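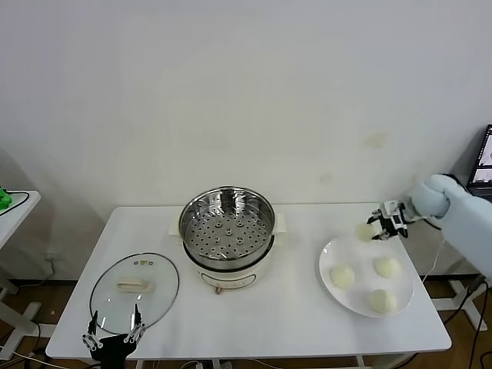
WISTAU, February 5, 2022 -- The automation company Avard has opened orders for a rental package which brings a two-armed robot to small kitchens and canteens. The package has the name Dendadero, and its first task on offer is the handling of steamed buns with a normal electric steamer of the kind that many people have at home.

The company says it chose the steamed bun after a long discussion. A bun is soft and round, and it shows every mark if it is held too strongly. A gripper which was made for boxes or bottles will often press a hollow into the dough. For Dendadero, the closing force of the fingers can be set in small steps, and the customer can save a separate setting for each kind of food.

In the setup shown by Avard, the steamer stands in the middle of a plain white table, the glass lid lies on the left, and a plate for the buns is on the right. The robot has one arm for each side. Avard recommends this order of things to customers, but it isn't fixed. A left-handed arrangement, with the plate on the other side, can be ordered without extra cost, and it must be requested before the installation.

The rental price is 3477 euros for a period of 60 days. It includes the two arms with their grippers, the control software, delivery, and one day of training at the place of the customer. The steamer, the plates and the table aren't included. Customers may use their own steamer if the lid has a handle on the top -- flat lids without a handle are not supported at this time.
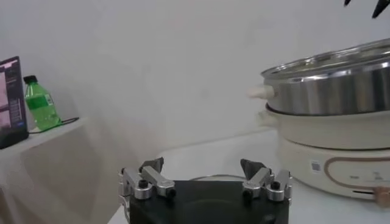 Can the robot be used by a kitchen that has no technical staff?
Avard says that one person with normal computer skills is enough for daily work, after the training day. Changes to the task itself, for example a new kind of food, are made by the company over a remote connection, and 2 such changes are included in the rental.

The work is not fast. According to the product sheet, a full cycle for four buns takes 81 seconds, counted from the first grip to the moment when the last bun is released. The time for steaming is not part of this number, and also not the time for the lid. A trained cook will do the same much quicker. The company doesn't hide this, and it presents the package mainly to kitchens where one worker must look after several stations in the same hour, and to cooking schools that want to teach automation.

The cleaning is another point which future customers should look at with care. The fingertips can be taken off and washed by hand, but the finger links can't be put in water and have to be wiped. Avard offers thin covers for them, and these are sold separately. The company also asks that children and guests stay outside of the area which both arms can reach.
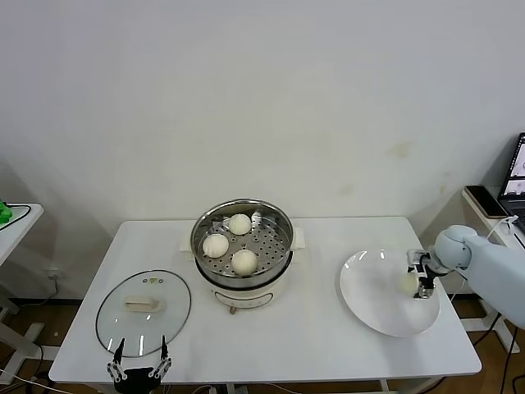 Mousavi, a catering business in the same town, would like to see a longer trial before it signs anything, and it told this page that the price for the food covers should be printed next to the rental price. The business also said that buns from different bakers are very different in softness, so two included changes could be used up in the first week -- it would prefer that the kitchen can make small corrections alone.

Avard answered that a simple menu for such corrections is in preparation and should reach all customers by April. Orders for Dendadero are accepted through the office in Wistau, and the rental can be extended once under the same conditions.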